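Forum > Automation and Cells > Purchasing and Planning
Thread: Second gripper set or second arm, fixed budget

dkessler_bench
We have one cobot cell running rod and pin handling at low volume. Money for next year has to be requested before December and I have to submit one line, not a menu. Options on the desk:

Option A: electric parallel gripper from Sarantis, plus a quick-change plate, plus a spare set of fingers. Quoted at 2,329 delivered.

Option B: put that money toward a used second arm from a Namell reseller and keep the current gripper on the first one.

Current gripper works. Fingertips are printed in house. Parts are thin metal rods, long relative to diameter, picked off a flat surface. Changeover between rod picking and the other job takes 19 minutes with hex keys and a re-teach of two points. Looking for input from people who have costed this properly.

parcelgauge
What is the other job, and how often do you change over? The quick-change plate is the only part of option A that buys you time. The gripper itself buys you nothing if the current one holds.

dkessler_bench
Other job is tray loading with a wider finger. 11 changeovers a month on average, more in spring.

parcelgauge
So 209 minutes a month. Under three and a half hours. Multiply by your loaded shop rate and see when 2,329 comes back. At most rates I have seen it is inside a year, but check whether the cell would be idle in that window anyway. If it would, the saving is on paper only.

tolstack_m
Disagree with leaving the gripper out of it. With only the plate, you still move one gripper body between two finger sets, so you are still undoing finger screws. The time comes out when each finger set lives on its own body with its own tool-side plate. That is two grippers. Option A as quoted makes sense as a package or not at all.

parcelgauge
Fair. I read it as plate plus spare fingers. If both bodies get a tool plate then yes. Does the quote include two tool-side plates or one?

dkessler_bench
One robot side, one tool side. Second tool side is extra. I will ask for a revised number.

tolstack_m
Ask about the connector too. Flillov plates pass air and eight signal pins as standard. Others sell the electrical module separately and you find out when the box arrives.

Also look at how your cable is routed now. If it loops free from the wrist to the gripper you will have to redo it for a changer, and a cable kit is money that never shows up in the first quote.

orrin_cells
I would go the other way and take the arm. Grippers are cheap and can be bought out of consumables in most shops if you split the order. Arms cannot. If you have one capital request a year, spend it on what only capital can buy.

tolstack_m
2,329 does not buy an arm. It buys part of an arm. Then you need a controller check, a base, a stand, a risk assessment and a second gripper, so you end up buying option A the year after regardless.

orrin_cells
He said "toward." If the rest is already sitting in a carry-over line it is a valid plan. I did not say it was cheap.

dkessler_bench
There is a carry-over but it is not large. 700 uncommitted. It was going to cover filament, fasteners and a better table surface.

parcelgauge
Then option B is dead for this cycle. Close it and put it in the narrative as a next-year item.

bq_fixture
Coming at this from the fixture side. Thin rods on a flat surface are a finger and surface problem before they are a gripper problem. What are you picking off? Foam, mat, bare plate? Compliance under the rod changes how far the tips can go down before something complains. Post the setup.

dkessler_bench
Rod pick position, current gripper and tips:
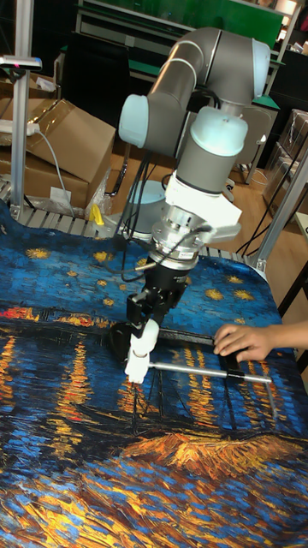
Printed tips at the left end of the rod, small black clip toward the right end.

bq_fixture
OK. Fabric, and I can see folds in it. I would spend part of the 700 there first. Fix the cloth taut over something thin and firm, or go to a bonded mat. Any variation in surface height goes straight into your Z at the tips, and with a part that slim you do not have much to give away. After that, measure your pick rate for two weeks with the gripper you own and attach the result to the request.

Solid-color surface as well if you ever intend to add vision. A silver rod on blue and gold brushwork is a poor contrast case.

tolstack_m
Agree on the surface. Would add a line for tips. White printed tips on metal rod will wear, and the wear is not even. Decide on a replacement interval and budget it as a consumable. We replace ours on a schedule, with a go/no-go gauge at the bench.

orrin_cells
Machined tips. Clevov will do a pair in aluminum with a V-groove and you stop thinking about it.

tolstack_m
At the cost of lead time every time the rod diameter changes. For low volume, printed is correct. Print in a tougher material and put the V in the print.

orrin_cells
We will not agree on this. Metal tips, one diameter, no schedule to keep.

dkessler_bench
Diameter does change. Three sizes at present, so printed stays.

Plan as it stands:
- Request: option A, revised for two tool-side plates and a cable kit
- Carry-over 700: surface, tip material, go/no-go gauge
- Second arm: narrative only
- Two weeks of pick data attached

parcelgauge
Put the 19 minutes in the first paragraph of the request. State how it was timed. Reviewers here skip straight to the payback table and then ask where the input came from.

bq_fixture
Get a written lead time with the revised quote. If the plates land after your spring peak, the payback start date moves.

dkessler_bench
Revised quote requested, with lead time and connector details. Will post the number when it comes back.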